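Homside tips: stuffed toys and the living room table

Toys all over the table again. Quick way thru it, takes me one cup of coffee.

Sort first. Crocheted and knit stuff in one pile, fuzzy plush in another. They don't wash the same. Anything with yarn tassels gets looked at before it goes anywhere, tug gently, if a strand slides out knot it now. Five minutes with a blunt needle beats losing the whole tassel later.
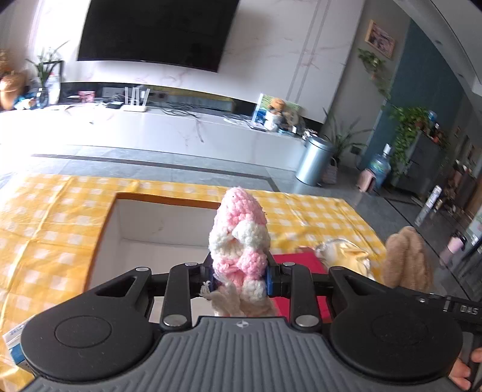 Crochet: cool water, drop of dish soap, squeeze, dont wring. Roll in a towel, dry flat. Pink yarn next to white can bleed so no soaking. Fuzzy plush can go in a pillowcase on gentle, up to 88 degrees F, then brush while damp. Old toothbrush is fine.

Storage. Cardboard box with the lid off for a day or two so everything airs out, then close. Plastic bags only for short trips, damp toys in plastic smell awful by April. Write on the box what's inside. Marker, big letters.

Checked tablecloth: shake outside, wash inside out. Fuzz sticks to it like crazy, damp rubber glove gets it off.

More on yarn repairs on the Bruter page, tip 220.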